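**Washed-out blacks on a printed marker board: reprint, or change the surface?**

Wodanari Community Help > Print and Finishing

**Kevser Coşkun** wrote in October:

I maintain a large black and white checkerboard used as a work surface for block stacking. The white squares each carry a different coded tag and the black squares are plain. It was printed from a vector PDF by Vendano on their 1,069 mm roll, satin stock, then faced with Clamine matte film at our end. Total cost was $49 excluding the film.

The tags read correctly over most of the board. The trouble is the solid black. Under the ceiling lights some of the plain squares go grey, and the threshold I use for the tags next to them becomes unreliable. In this one it affects the squares near the top edge.

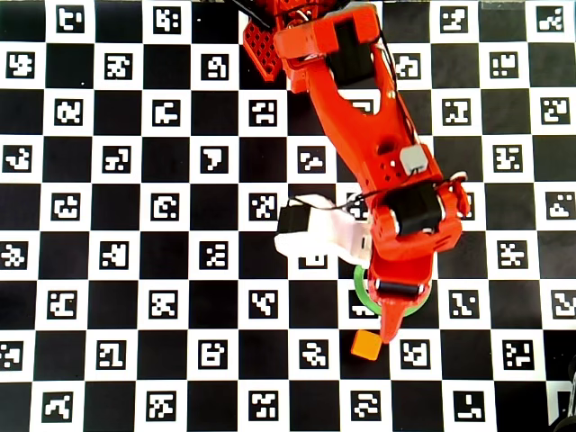 ## What I have tried

- Turned the board end for end. The grey patch stayed where it was relative to the room and did not follow the board.
- Wiped the film with a damp microfibre cloth and let it dry. No change.
- Lowered exposure by one stop. The blacks improved, but the whites dropped too far for the smaller cells in the tags.
- Measured the square pitch with a steel rule at both ends. It agrees with the PDF, so I don't believe scaling is involved.

A second and smaller matter is the pieces. We use plain coloured cubes and a flat green ring. The usual exercise is a tower built inside the ring, red at the bottom, blue next, orange last. The ring is much wider than a cube, so there is a margin of checkered board all the way round the stack.
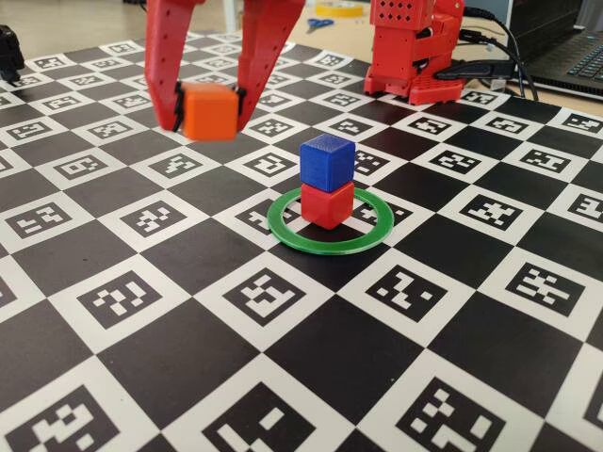

The ring is a light green translucent plastic and the pattern under its rim interferes with finding its edge. I would prefer to keep it, as the opaque one we had at the Holroyd site was thicker and cubes caught on it when they were slid across.

I would also like to know whether starting positions should be tied to the grid. At present pieces are put down freely. An orange cube may be sitting on a black square while the blue one overlaps the corner of a tag, and the ring lies over four squares at once. Detection of the tags is affected whenever one is partly covered. Should I be placing the pieces on black squares only? 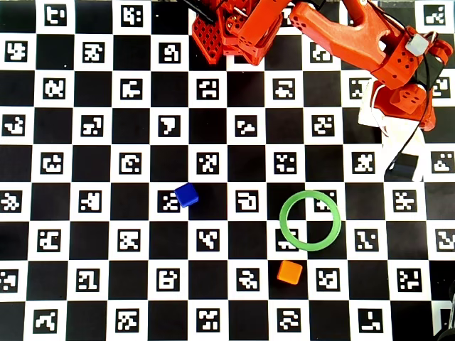
---

**tern_prepress** · replied 9:40 am · *marked as accepted by the poster*

Your first test gives the answer. If the grey stays put in the room when the board is turned, it is reflected light and the ink is fine. A reprint on the same stock with the same film will look identical.

Matte film doesn't remove the reflection. It spreads it over a bigger area, and a broad low-level haze on solid black is what you get. In order of cost:

1. Switch off or shade the fitting responsible. To find it, lay a small mirror on a grey square and look into it from the camera position.
2. Move the light so it comes in low from the sides.
3. If neither is possible, reprint on uncoated matte stock and leave the film off. The black will be weaker overall, but it will be weaker evenly. It also marks easily, so order 2 copies.

Change your thresholding as well. A single global value will fail on any board lit from above. Use an adaptive one with a window larger than one tag cell and smaller than a full square.

For mounting, 4 mm aluminium composite stays flatter than foam board. Spray adhesive tends to leave ridges, so ask for it to be mounted on a roller bench.

**Kevser Coşkun** · comment

The mirror pointed to the fitting nearest the door. With it off, the squares read as black. I have still to do the adaptive threshold.

---

**gridline_b** · replied 1:15 pm

On placement: no, don't restrict it to black squares. A board pose is computed from all the tags that can be read, and losing a few under a cube or a ring makes little difference provided the rest are spread out. If you only ever start from black squares, you will not notice a fault that shows up on the white ones.

Do discard partly covered tags outright. A half-hidden tag with a bad corner is worse than a missing one.

For the ring, segment on saturation. The board has next to none, so the green should separate even where a tag shows through. If the rim is still broken up, fit an ellipse to whatever arcs you do get.

---

**dunmore** · replied 4:50 pm

Have you tried a black marker pen on the grey squares? Worked for me on a chessboard.

**tern_prepress** · comment

Not over film. It will bead, and dried marker ink is glossier than the surface around it.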